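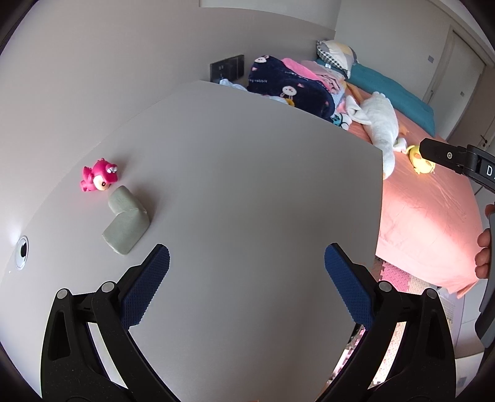

The Pink Room: Toys, Table and a Very Large Goose
Gallery and notes by Shirley Fraser
Posted May 23, 2018

I have been promising this gallery since the Unbridge house pages went up, and so many of you asked about the small bedroom that I feel a bit guilty for making you wait! So, the small bedroom. My daughter's room, the coral one, the one with the goose. It's the room I love most in the whole house and the one I have changed the most often, and I'm going to go on about it at some length, so get a coffee.

If you only came for the color names, skip down to the list near the bottom. If you came for the stuffed animals, welcome, you are my people.

The table

We went gray! I know, I know, I was the one who said I would never put gray in a child's room. The old table in here was bright yellow and I loved it for about a week. Everything fought with it. You'd put a green crayon down and your eyes would hurt. When it went to my sister's garage in November I started looking for something quiet, and a plain smooth gray top up against a gray-beige wall turned out to be the best decision in the whole room. Toys look fantastic on it. Put one hot pink thing down and it practically glows, and you even get a little pink tint on the tabletop underneath, which makes me happy every single time I see it.

It stands right alongside the bed, and that does a lot of work in a room this narrow. It's a drawing desk, it's a place for a cup of water at night, it's a parade ground for very small creatures. I'd put a table next to every bed in the house if I could get away with it.

Favorite thing on it: the magenta creature. It's a tiny bright pink fellow with one big bulging cream eye, bumps all along its back and stubby little limbs. What is it? We have argued about this for two years. My daughter says dragon. My husband says shrimp. I've heard a good case made for a hippo. It came in a mixed bag from the Prurkwood flea market, with a broken whistle and a handful of beads, and it has outlasted everything else in that bag by miles. It has been through the wash, it has been to the dentist, and it turns up in whatever room you're about to vacuum.

Second favorite, and you can laugh: the foam. Pale gray-green, L-shaped, soft at the bend. I buy foam corner pieces like other people buy candles. They come off, they get stuck back on, they get carried off to be a sofa for the dragon-shrimp. I picked the gray-green ones over the black ones because they disappear into the room a lot better, and they're nice to squish. If you put these up, clean the surface well and let it dry overnight before you press them on. I skipped that the first time and they were all on the floor by breakfast.

The bed

Oh, the coral sheet. I'm so pleased with it! It's a fitted one in a warm coral pink, and it does the whole job of decorating. I used to have a patterned sheet in here, tiny strawberries, and with all the plush on top it looked like a yard sale. Plain is the way to go if your kid has a crowd of stuffed animals. The animals are the pattern.

Yes, it wrinkles. No, I don't iron it. One corner always works its way loose, and I have made my peace with that too (it's a deep mattress, and the elastic on this brand is a little stingy). I tried those clip straps from Retamal Home, the ones that run underneath like suspenders. They held beautifully and then I had to change the sheet at two in the morning with a sick kid, and I have never put them back on.

The mattress is the medium one from Jultberg, for everyone who wrote in to ask. We've had it 8 months and I'd get it again. It's firm at the edge, so she can sit and put her socks on without sliding off.
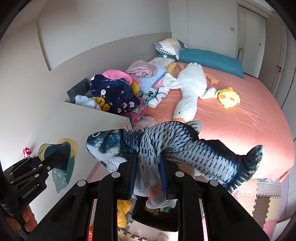

The goose has seniority. It's a great big white thing with an orange beak, small black eyes, wings that flop out to both sides and the best orange feet you ever saw, properly webbed, and when it's stretched out lengthwise there is not a lot of bed left over for a person. My daughter sleeps curled around it. In the first few weeks I used to sneak in and move it to the floor once she was asleep, and every morning it was back.

A white goose on a coral sheet is such a good combination that I'd have picked it on purpose if I'd been clever enough. The orange picks up the warmth in the pink. Anyone redoing a room and stuck on colors, go look at the favorite toy first. I mean it! It's going to be in the middle of everything anyway.

And then the fish. Big plush fish, printed scales in gray and white with navy and black lines around them, a blue-teal head that goes white underneath, a nearly black back. It's the most realistic stuffed animal we own, if you ignore how soft it is, and it's the one visitors always pick up. You can't help it. It squashes in the middle in a deeply satisfying way and then you're standing there hugging a fish. My favorite bit is the pale fin underneath with the blush of pinkish orange on it, a lovely detail for a toy that spends its life being thrown at a goose.

The fish was a gift from my brother, who fishes and has high hopes for her. So far she has named it, tucked it in and informed him that nobody is allowed to catch it.

The white panel

I get more mail about the furniture decoration than about anything I've done on this site, so let me give it some room. The white panel by the bed has a teal and cream-yellow design on it with wavy edges, and the teal part at the bottom is a little creature with round eyes. I adore that face. It's at exactly the right height to say good night to. There's a strip of pink along the corner too, and that tiny bit of pink ties it to the bed, so the piece looks as if it belongs with the sheet.

We got it secondhand, plain sides and all, and my plan was to paint over everything in one solid color. Thank goodness I ran out of weekend. I've wiped it down with a soft damp cloth and a drop of dish soap ever since and left it alone, and I'd tell anyone with a funny old painted piece to live with it for a season before getting the brush out.

How we keep it (mostly) tidy

One rule, and it's her rule, so it works. Big animals on the bed, small ones up high where feet can't find them. The big ones don't need a bin. I've tried bins, hammocks and a net in the corner that looked like something off a trawler, and all of it was more trouble than letting them lie on the bed being admired.

Small ones do get lost. We do a quick sweep before bath, and she calls the names out and I go find whoever doesn't answer. On a good night it takes two minutes. On a bad night we are looking for the pink one.

Washing day for plush: cold, gentle, inside a zipped pillowcase, and then air dry. For something goose-sized I only spot clean. I put it through a big machine once, and it took over 13 hours in front of a fan to dry out, and there were tears (some of them mine). The fish I do by hand in the tub, and yes, the jokes make themselves. Squeeze, don't wring, and brush it once it's dry so the pile sits up again.

The colors, since I promised

Wall: gray-beige, on the warm side, mixed at the paint counter at Retamal Home. They'll match a chip if you bring one.
Table: smooth mid gray.
Sheet: coral pink, plain, fitted.
Accents: teal and cream yellow from the painted panel, orange from the goose.
Loud bit: magenta, in very small amounts, usually found by stepping on it.

What I'd still like to change

A better reading light, for sure. The one we have points at the ceiling and no amount of persuading will turn it. I also want a second set of sheets in the same coral, and of course the shop has changed the dye and the new ones lean salmon. I held one up next to ours and stood there squinting for ages. If any of you have found a good plain coral in a deep twin, please, please write and tell me where!

I'm still deciding about a rug. My daughter would like one shaped like a pond. I said I'd think about it and I've been thinking about it every day since, so there's a fair chance the next room update has a pond in it.

Next gallery is the Unbridge kitchen, as soon as I've cleared the counters. Leave your plush-washing tips in the comments, especially for anything bigger than a cat.

Shirley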